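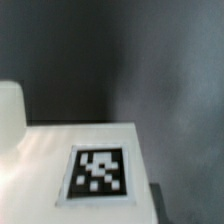

The labels on the boxes came up again last week, so I'm putting my answer on the list. I still want one label per box and nothing else stuck next to it. The black and white square set into the pale top is the layout I mean, with a light border left all the way round the black. Please don't trim that border when you cut the sheets. Handwritten names can go in the list Isela keeps.

On 1/21/26 Ebere Usman wrote:
> I have 9 boxes left to label for the Jodalley shelf and I ran out
> of the large squares. Can I use the small ones? Also, do they go
> on the lid side or the front? The old Gestska sheet says front,
> but I have seen both.

Small ones are fine if they lie flat. As for where they go, it depends on the box. Closed ones get the label on top. Open ones have no top to put it on, so they get it on the front face, in the middle.

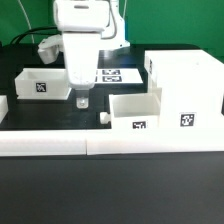
For the shelf I would stay with open boxes. We tried deeper ones in August and small parts got lost at the bottom. The shallow white one on the left, with its tag centered on the front, is the sort I'd order more of - you can see into it from above and the walls are thin, so it doesn't waste much room. Ogunleye sells them in packs of 6. One pack should do for now.

Ebere, if you run short of squares again, write to me before you print. I have 8 spare sheets in the drawer.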